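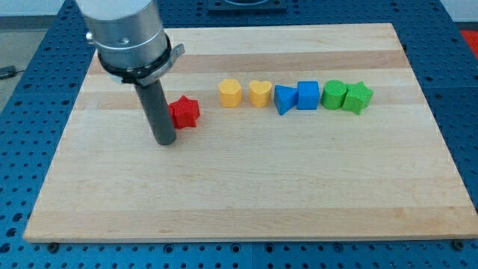
Fig. 1. A strip-built board in pale blond and darker tan wood, with plastic shapes set out in a row.

Week 4 notes: why boards cup, and what to do about it

OK, so last time I ran out of clock right as we got to the good stuff, which is moisture. Picking up there!

Wood never stops trading water with the air. It swells across the grain when the air is damp and shrinks when it's dry, and along the grain it hardly moves at all. That's why a wide plank can look perfect in June and have a gap or a split by December, once the heat has been on for a while. (I built a tabletop for my sister this way. We don't talk about it.)

Cupping is the same thing, only uneven. The growth rings in a flat-sawn plank curve, and the wood moves more along those rings than across them, so the plank wants to bend. Gluing up narrow strips helps a lot. Each one still moves, but the pulls are small and they partly cancel out.

Things I'd like you to try in the shop:

Look at the end grain before you glue, every single strip. Flip them until you like how the rings run.
Let your stock sit in the room first. The Kurnberg store keeps theirs in an open shed, so give it two weeks at least.
Finish both faces! One bare face drinks faster than the other and you're back to cupping.
Go easy on the clamps. If all the glue squeezes out, you've starved the joint.

Reading is the Gerken handout, page 52 to the end. Skip the kiln tables for now, we'll do those together.

Sample strips are due 5 Jun 2020, with your initials on the end grain please, in pencil.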